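Grenidel: Simulated Wrist Views for Close-Range Approach to Kitchen Surfaces
Data card, release 3
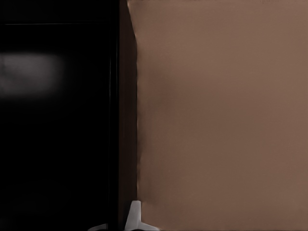 Grenidel is a collection of rendered episodes in which a simulated arm moves its gripper towards the front of an appliance, cupboard or drawer. It was prepared by the manipulation group at the Anthorpe laboratory to support the study of one question: how well a control policy can keep its bearings when the wrist view holds very little detail. The collection is released for research use and may be redistributed with this card attached.

Maintainers

Idun Holmgren (simulation and rendering)
Henryk Cieślak (policy training and evaluation)

Requests for correction should be sent to the maintainers through the Anthorpe issue page. Messages are read on Monday mornings.

Background

Policies trained in simulation are commonly given one view of the whole room and one from the wrist. During the last part of an approach, the wrist view may be filled by plain panels with few features on them. Dark glossy finishes add a further difficulty, as reflections can be mistaken for handles or edges. Earlier work within the group, carried out on the Tveit kitchen set, showed that policies often stalled at this stage or drifted sideways along the panel. Grenidel was designed so that the effect could be measured separately from errors made earlier in the task.

Contents

The release holds 725 episodes. Of these, 302 end in close view of a glossy surface and are marked with the tag "gloss" in the index file. The remaining episodes end at matt or mixed surfaces. Each episode contains:

- wrist view, as colour stills
- room view, as colour stills
- joint positions and gripper opening
- the written instruction given to the policy
- an outcome label: reached, stalled or abandoned

Depth is not supplied. Users who require it may render it again from the stored scene files with the Nurnov renderer settings included in the release.

How the episodes were made

Kitchen layouts were drawn from the Tveit set, with changes to panel colour, finish and lighting. Start positions of the arm were varied within limits set out in the configuration file. Episodes were produced by a scripted planner with small disturbances added to its path. Any episode in which the arm passed through a solid object was removed before release.

Outcome labels were assigned by the simulator and then checked by hand for the whole gloss subset. Where the two disagreed, the hand label was kept and the original value stored in a separate column.

Method under test

The accompanying method, referred to as held context, retains the last room view in which the target was clearly visible and supplies it to the policy together with the present wrist view. The held view is replaced only when the target can be seen again with sufficient confidence. No change is made to the rest of the network.

Two baselines are provided: wrist view only, and wrist view with the current room view. Training scripts for all three are in the folder named "runs".

Summary of findings

In our tests, held context stalled less often than either baseline on the gloss subset. On matt surfaces the difference was small and should not be relied upon. Sideways drift was reduced but remained the most frequent cause of failure where two panels of different depth met. Full tables are kept with the training scripts and are updated whenever the scripts change.

Known limits

Reflections are approximate and do not reproduce the behaviour of real polished panels. Some surfaces carry low-resolution textures, and small print on them cannot be read. The arm and gripper model are the same throughout, so results may not carry over to other hardware. The collection contains no people and no recordings of real homes.

Grenidel should not be used as the only evidence that a policy is safe to run on a physical arm.

Changes in this release

Release 3 corrects the gripper opening values, which in release 2 had been stored with the wrong sign. Models trained on the earlier values should be trained again. Scene files were also renamed to match the index. A further release is planned for May and will add episodes with moving light sources.

Citation

Please cite as: Holmgren, I. and Cieślak, H., Grenidel: Simulated Wrist Views for Close-Range Approach to Kitchen Surfaces, Anthorpe laboratory, release 3.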